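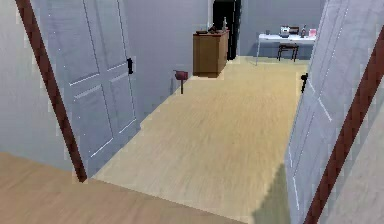
Attachment 1: Simulator render at the double doorway, both doors open, looking down the hallway to the desk.

Ticket 811
Opened: 8/14/19
Component: base controller / depth camera profile
Scene: Viddale house, hallway start
Severity: medium
Status: closed, fix in scene config

Problem as reported

We are comparing two base controllers, Bovthorpe and Rugemalira, on the doorway task in the Viddale house scene. The robot starts in the room with the darker floor, goes through the open doors, drives down the hallway and stops in front of the white desk. The arm stays folded the whole time.

Bovthorpe finishes the task. Rugemalira stops short of the threshold and sits there until the run times out. There is no collision in the log and no error. The last line is always the same:

planner: no valid path, holding position

I expected a difference between the controllers in speed and in how close they pass to the door edges. I did not expect one of them to refuse the doorway. Both use the same base, the same start pose and the same goal.

Steps to reproduce

Load the Viddale scene with the default lighting.
Set both doors to the open preset.
Choose the Sedodov depth camera, wide profile.
Choose Rugemalira as the base controller and leave the gains at default.
Send the goal in front of the desk.

Out of 34 runs, Rugemalira stopped before the threshold in every one. Bovthorpe got to the desk in all of its runs with the same settings.

First check: door geometry

My first thought was that the right door was being loaded with a bigger collision shape than its visible mesh. In the render it stands tilted toward the viewer and takes up a lot of the right side, so a small error there would narrow the gap. I turned on the collision overlay and went over both doors. The shapes follow the panels closely. The handles have their own small shapes, and those are in the right place too.

I then removed the handle shapes from both doors and ran Rugemalira again. Same stop, same message. Put the handles back.

Second check: clearance setting

Rugemalira adds a safety margin to the base footprint. Bovthorpe does not, it slows down near obstacles instead. I lowered the Rugemalira margin in steps until it was at zero. With the margin at zero the footprint fits between the doors with room on each side. It still would not enter.

This ruled out the width of the opening. If the doors were the problem, the planner should have found a path at the lower settings. I restored the default margin before going on.

Third check: what the planner thinks is in the way

I should have done this first. The obstacle map can be saved when the controller goes into hold, but the option is off by default. With it turned on, the map shows the door edges where they should be, then a solid band running straight across the hallway entrance from one side to the other. The band follows the line where the dark floor meets the light floor.

There is nothing standing on that line in the scene. The render has one floor meeting the other along a straight edge. The small red object on the dark post is farther in, by the left wall, and it shows up in the map as its own separate spot. The cabinet is also mapped correctly.

So the controller is doing what it is told. It sees a wall and holds.

Reply from support

Thanks for the map. Please send the height values for the two floor pieces. You can get them from the scene inspector by selecting each floor and reading the top surface, not the origin. Also please repeat the test with the narrow camera profile and tell us whether the band is still there. Do not change the controller version between tests.

Follow-up from reporter

Height values: the top of the hallway floor is 6 mm higher than the top of the dark floor. I can't pick this out in the color render. It is plain in the side view of the inspector.

Narrow profile: the band is gone. Rugemalira drives through the doors and reaches the desk. It takes a wider line around the red object than Bovthorpe does, which is the kind of difference I was trying to measure in the first place.

I went back to the wide profile to make sure, and the band came back. The controller settings were not touched.

Reply from support

That matches what we see here. The wide Sedodov profile has a stronger noise model near the bottom of the image. On a flat floor the noise is filtered out. At a step, even a low one, the filter keeps the points because they line up along an edge. Rugemalira then marks any cell with enough kept points as blocked. Bovthorpe checks the height of the points first and ignores anything the wheels can roll over, so it never marks the threshold.

There are 2 ways to fix it.

Option A is to level the floors in the scene. Set the hallway floor to the same height as the room floor and rebuild the collision shapes.

Option B is to turn on the height check in Rugemalira. The setting is called min_obstacle_height and it is blank in the default file. A blank value means any height counts.

For a controller comparison we suggest option A, with the height check left alone. If you change the setting in one controller only, you are no longer comparing the defaults.

Follow-up from reporter

Went with option A. Some notes for anyone doing the same thing:

Move the hallway floor down. I moved the dark floor up at first, and the door frames ended up sunk into it.

The furniture does not move with the floor. After lowering the hallway piece, the cabinet was left hanging above it. Select everything that stands on the floor in that part of the house and drop it by the same amount. The items on top of the desk have to be moved too or they will fall and settle when the run starts. In my case the small bottle on the desk tipped over on the first load.

Rebuild the collision shapes after the furniture has been moved. The rebuild uses the positions at the time you press the button.

Save under a new scene name. I kept the original Viddale file because the older Bovthorpe results were recorded on it.

After the change, Rugemalira goes through the doorway with the wide profile and default margin. The saved map shows a clear floor across the threshold. I reran Bovthorpe on the new scene as well, so that both sets of results come from the same floor.

Results so far, new scene, wide profile

Bovthorpe: reaches the desk. Slows down a lot between the doors and speeds up again in the hallway. Passes close to the red object.

Rugemalira: reaches the desk. Holds a steady speed through the doors. Passes farther from the red object and makes a small correction before it stops at the goal.

I am not ready to pick one. The next test has the right door partly closed, and I expect the safety margin to matter there. I will open a separate ticket if anything odd comes up.

Remaining items

The "no valid path" message should say which cells are blocked, or at least point to the map option. Filed as a feature request.

The blank min_obstacle_height value should be explained in the Rugemalira setup page. Support has added a line to the draft.

The original Viddale scene still has the step. It stays as it is until the February release, when the leveled version becomes the default. The old one will be kept under the name viddale_step for anyone who wants to test thresholds.

Closed by support. Reporter confirmed the fix on the leveled scene.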